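Ticket: results portal – samples missing from completed batch
Opened by: Tiina Honkanen, Eslow Water Services
Lab: Basarine Analytical, client services
Status: pending client
Priority: high (client asked for urgent)

Sunday, July 21, 2019

Client reports batch logged as complete in the portal but only 47 samples showing. Chain of custody form says 67. So 20 missing. All from the Miettinen site, bore water, metals and nutrients. She needs the report for the regulator and wants to know if the bottles are lost.

Checked cold room. Bottles are there, right shelf, labels fine. Not lost. Told client by phone.

Checked bench sheets – metals run done on all 67. Nutrients done too. So the data exists, just isn't getting to the portal.

Logged into Tulora (LIMS) as admin. The missing samples sit under a second job number. Same client code, same site, differnt job. Looks like the courier dropped two eskies and reception booked them in separately, one form between them. Second job has no project manager assigned so nothing triggers the release.

Tried: assigned myself as PM on second job, hit release. Error – "quote reference required".
Tried: copied quote ref from first job. Rejected, quote is locked to one job.
Tried: merge jobs. Greyed out. Merge only works before analysis starts, apparently.

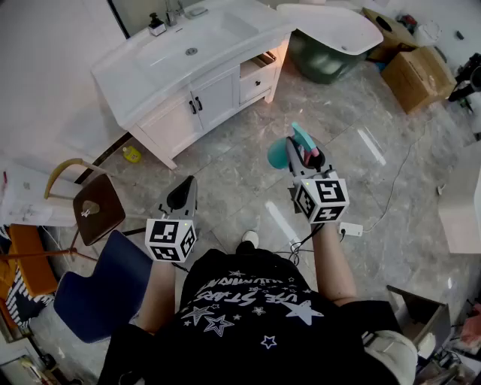
Rang Tulora support, got the weekend line. They can unlock the quote but only with written OK from the account holder. Emailed Tiina for that. Also asked her to confirm she's happy with one combined report, because otherwise the invoice splits and she pays the minimum batch charge twice.

Reply from Tiina, pasted:

"Fine with one report. Please don't charge us twice. Also the detection limit for zinc on the draft looks wrong, we asked for the low level method. Can someone check before you send the final? Tiina"

Checked zinc. She's right. Quote says low level, first job was booked as standard. Second job booked correctly. Raw data was run low level for both so no re-analysis, only the reporting code to fix. Changed code on first job, re-ran the calcs, QC still passes. Spike recovery 100 per cent on the check sample, duplicates OK.

One result over 2,000 on iron, flagged by the system as out of range. Diluted and rerun by metals already, initials on the bench sheet. Cleared the flag with a comment.

Still to do
– Tulora to unlock quote (sent them Tiina's email, no ticket number back yet)
– release second job once unlocked
– combined report, check site names match the COC, the client uses a hyphen and we dont
– accounts to hold the invoice till both jobs are linked
– reception to check esky count against the form before booking in

Client update sent: bottles safe, all analysis finished, zinc fixed, report waiting on a software unlock. Asked her to ignore the draft in the portal till then. Can't pull it down without cancelling the job so it stays up for now.

Leaving open. Whoever picks this up, please don't hit release on the first job by itself.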